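# Chopsticks for Karkon

I got to Ritva's at 5 with my coat still on, and she already had the good tablecloth out, the one with the red and green stripes and the fringe.
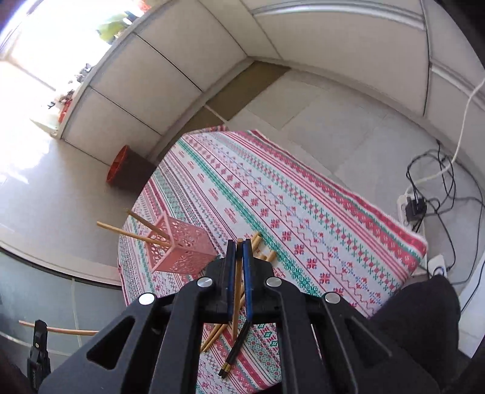 How do you sort chopsticks when none of them came as a set?

By length first, then by color, and any stick left without a partner goes back in the pink holder until the end.

That was Ritva's system, anyway, and I wasn't going to argue with Ritva Hakala in her own kitchen. She was moving to Karkon in November (a whole new town, at her age!) and she'd decided the chopsticks were going first, before the plates, before the beds, before Veikko's awful lamp.

"The dark ones with the gold ends are from Zornau," she told me. "Your uncle bought them the night we missed the train."

"I thought you missed the train in Bivuvura."

"We missed a lot of trains."

I lined up two light ones and held them against each other. Close, but one was a bit longer. She took it out of my hand, squinted at it, and laid it down on the green band with the others.

"Veikko ate soup with that one," she said. "He wouldn't ask for a spoon."

Then she got up to put the coffee on, and I kept looking for its partner.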